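Everaldo Bezerra
March 20, 2023

1/14 A friend asked me over the weekend why I still mend socks when a new pack costs less than lunch, and I gave a terrible answer, something about my grandmother, and then lay awake composing a better one. So here's the better one, with all the things I wish I'd known when I started. It's long. Get a drink!

2/14 My grandmother darned at the kitchen window in Kurnholm with the radio on and a wooden mushroom in her lap, and I was allowed to hold the yarn but not the needle. When I finally tried it myself, thirty-odd years old and very sure of myself, I made a lump in the heel so hard I limped to the bus stop. If your first darn feels like a pebble, welcome, you're in good company.

3/14 First thing: catch it early. A heel goes thin long before it goes through, and a thin patch takes maybe one episode of something on TV, while a proper hole takes an evening and some language. I put my hand inside each sock on laundry day and spread my fingers. If I can see skin through it, the sock goes in the basket by the couch.

4/14 Second thing: light, and a clear pale surface under your work. I used to mend on a plaid blanket and kept losing my place (and once stitched a sock to the blanket, which my sister has brought up every December since). On something white, the thin spots show up right away and dark yarn ends can't hide from you.
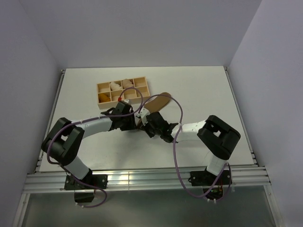
White table, pale walls, one arm reaching in from each side.

5/14 Yarn! People get scared off here, and they shouldn't. You want something about as thick as what the sock is made of, or a touch thinner. I use Volon, a little card of wool and nylon that you can find at most places that sell buttons. Regular sweater yarn is too fat for a thin sock, and that was my pebble problem, although it took me an embarrassingly long time to work it out.

6/14 Color is up to you. I spent years trying to match, holding gray against gray at the window like a jeweler, and the patch always showed anyway. Then I mended a brown pair in bright orange because it was late and the orange was what I had, and I got more kind words about those socks than about anything else I own. Now I pick whatever makes me happy that day.

7/14 The needle should be long, with a blunt tip and a big eye. Sharp ones split the yarn you're trying to go around. And you need something to stretch the heel over. The mushroom is lovely if you have one, but I've used an old light bulb, an orange, and a plastic egg left over from Easter. The orange was the best of those and also the stickiest.

8/14 So, the actual darning. Start well outside the hole, in the good fabric, and run lines of small stitches up and down, leaving a tiny loop at each turn. Those loops matter a lot! Wool shrinks a bit in the wash, and without that slack the whole patch puckers. When you get to the hole, carry the yarn straight across it and keep going on the far side.

9/14 Then turn the sock and weave across, over one thread and under the next, and do the opposite on the way back. Go slowly. Push each row up against the last with the tip of the needle, but don't yank. No knots anywhere, please, your heel will find every one of them. Just leave a tail and run it back through the patch when you're finished.

10/14 Ribbing is its own little world. A woven darn doesn't stretch, which is fine on a heel and miserable on a cuff, so up there I follow the ribs and copy each stitch with the needle. It's slower and I grumble through it. Lay the sock out without pulling it and look at which way the lines run before you thread anything. I like practicing on a tan or a cream pair, where the shadows between the ribs are easy to follow.
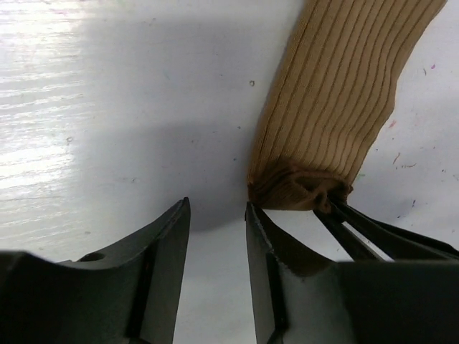

11/14 Washing, quickly, as someone will ask. Inside out, cool water, gentle soap, and dry them flat or over a rail. My dryer has eaten and felted more good wool than any moth. I do keep one felted pair, bought at the Plilholm market when I was first living alone, and they're much too small for me now, but they fit over a hot water bottle beautifully and I can't see myself throwing them out.

12/14 And some socks are done, and you're allowed to say so. If the whole sole is see-through there's nothing sound left to anchor a darn in, and you'll only be building a new sock out of patches. I cut the tops off those and use them as wrist warmers, or for wrapping glasses when somebody in the family moves. My brother claims he has never bought packing paper.

13/14 If you want a starter kit: the yarn card, the blunt needle, small scissors, and something round. Mine all lives in a Mazurek cookie tin that smells faintly of ginger even after all these years. The fanciest thing I've ever added was a clip-on lamp, and I'd put that ahead of any special tool. Tired eyes make big stitches - I can always tell which heels I did after supper.

14/14 What I should have told my friend is that I like it. I like sitting down with something small that's worn out and getting up with something I can wear in the morning. My grandmother never made a speech about it, she just wanted warm feet and an excuse to hear the rest of the radio play. Send me your lumpy first heels, I would love to see them, and if you get stuck on the weaving part just ask and I'll answer when I'm home from work.

Adding one more since two of you have already asked about left-handed darning! You can start from either side, it makes no difference to the sock. Flip the directions in post 9 and go whichever way your hand wants to travel. My aunt was left-handed and her heels were neater than my grandmother's, a fact that was not mentioned at the table.

And yes, cotton socks too. Use cotton thread doubled, keep the patch a little wider than you think you need, and expect it to feel stiff until it has been through the wash a couple of times. Okay, my tea's gone cold and there's a gray heel waiting for me. Good night, everybody, and thank you for reading all of that.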